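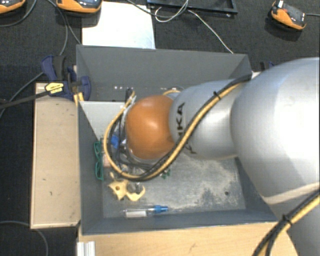 Cables enredados detrás del escritorio, ¿cómo los organizo?

Hola a todos. Acabo de montar mi rincón de trabajo en casa y estoy encantada, pero detrás de la mesa tengo una maraña tremenda: monitor, lámpara, altavoces, cargador del portátil y el router. La mesa es de las que suben y bajan, así que no puedo dejarlo todo tirante. Me gustaría algo como lo de la foto, los cables amarillos y negros recogidos en un solo mazo con una brida negra y luego una vuelta bien amplia. ¿Sirve ese sistema para una mesa elevable o mejor compro una canaleta? ¡Gracias por adelantado!
Trerkley

Afonso Sequeira
¡Sirve de maravilla! Yo lo tengo así desde junio y cada vez que subo la mesa me alegro de haberlo hecho. Primero pon la mesa en su altura máxima – este paso es el que casi todos nos saltamos – y conecta todo. Junta los cables, déjales holgura suficiente para que formen una curva suave y átalos por tramos, sin apretar. Después baja la mesa despacio y mira que nada se enganche en las patas ni en el mecanismo.
Para los tramos que vayas a tocar a menudo usa velcro, que se abre y se cierra mil veces. Las bridas de plástico déjalas para lo fijo, y corta la punta a ras, que araña un montón (tengo el antebrazo de testigo). La regleta atorníllala o pégala bajo el tablero: así solo baja un cable hasta el enchufe de la pared y el resto se mueve con la mesa. ¡Cambia muchísimo!

Skellham
canaleta y listo, 3 euros en el bazar

Russo
La canaleta rígida va bien pegada bajo el tablero, pero para la bajada al suelo no, porque no se dobla. Ahí te iría mejor una funda de malla con cremallera. Y etiqueta los dos extremos de cada cable con un trocito de cinta de pintor, que luego buscas el del monitor y desenchufas el router en plena llamada. Otra cosa, no dobles en ángulo cerrado el cable de red. Ya nos contarás cómo queda, ¡sube foto!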